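Moving a whole kitchen in December, pack or purge?
Gurnmont Neighbors > Home and Moving

doina_v
We close on the Vernstead place in December and the mover quoted me by weight. 3670 pounds, if you can believe it! I swear half of that is kitchen stuff. Do I pack it all or get ruthless now?

rok.yordanov
Ruthless. We paid 961 bucks to haul things we donated a month later.

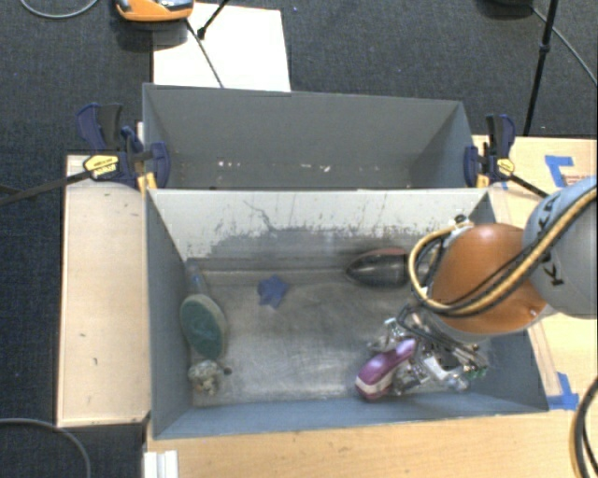 Kitchens are where I always lose the fight, because every drawer has one thing I might need someday (hello, melon baller). What worked for me was a single catch-all per room, and no sorting until it's full. A gray bin with sloped sides like that one is plenty — scuffed floor and all — and anything still in there by Saturday goes.

HrvojeP
Disagree on the deadline. I tossed a pressure cooker that way and a new one cost me 200. Pack it, label it, decide after you've cooked in the new place for a while. 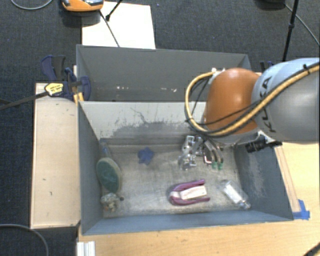

Blagoje thinks you're both overdoing it and says to sell the big pots at the Fekatside swap, then pack whatever's left.

doina_v
Ooh, I forgot about the swap. Okay, pots go first. The melon baller stays though, sorry Rok!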